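The Night School at Prarkau

The parking lot at Prarkau Adult Learning Center starts filling up well before six, and by the time the coffee is ready you can hardly hear yourself over the greetings in the hallway. I loved it right away! People come straight from work, still in their boots and name badges, and they are glad to be there.

The center began with 26 students in a borrowed room over the Poirier Street library. This fall it enrolled almost 200, spread over high school equivalency, bookkeeping and a welding course that fills up overnight. Classes run 90 minutes, with a break in the middle that everybody guards fiercely (there are cookies, and they go fast).
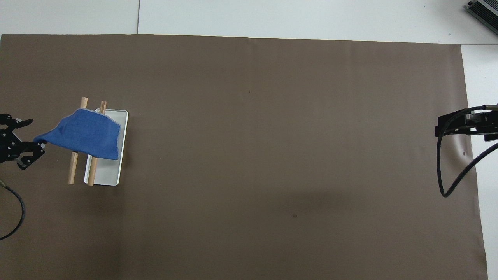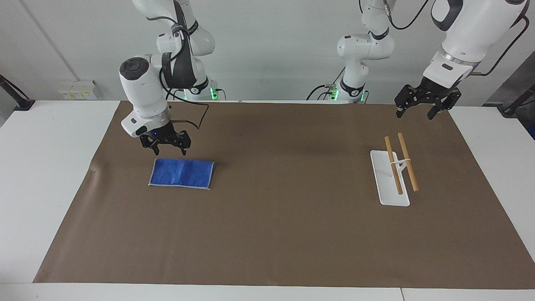 It was the algebra that scared Hubert Camenzind, who had left school in tenth grade and put off coming back every September for years. He says he sat in his truck through the whole first class, went home, and came back the next night and took a seat by the door. By winter he was staying late to work through fractions with the newer students, and in spring he passed his math test on the first try.

Stories like his come up all over the building. In the bookkeeping room I met a mother and daughter sharing one textbook and arguing happily over a balance sheet, and down the hall a reading group was so deep in a short story that they skipped the cookies altogether.

Registration for the next term opens in January at the front desk, and the evening bus now stops right outside.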